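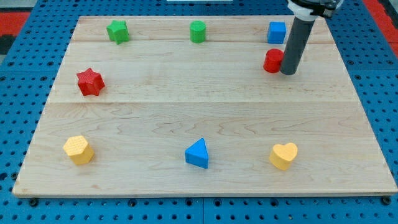

Early Learning Resources | Shape Sets and Sorting Boards

The Pririmow Toy Library has added 4 shape sets to its lending collection for the new term. Each set contains chunky blocks, including stars, cylinders and cubes, in strong, plain colors. Member families and registered preschools may borrow one set for up to 2 weeks at a time.

The sets are suited to sorting by color, matching by shape and early counting. Staff recommend setting the blocks out on a flat board, with space between the pieces, so that children can reach each one easily. Boards are lent separately and should be requested at the front desk.

Borrowers are asked to wipe the blocks with a damp cloth before returning them – please do not use the dishwasher. Missing pieces should be reported to Áine Sheehan, Collections Manager, who holds a small stock of spares. Reservations open in July. The catalog number for the sets is 1174.

Comments (2)

Desmond Whitfield
Can the sets be renewed if no one else is waiting?

marnie_k
We borrowed one last term and my son only wanted the star. Glad to hear there are spares.

Contact the Library | © Pririmow Toy Library | Back to top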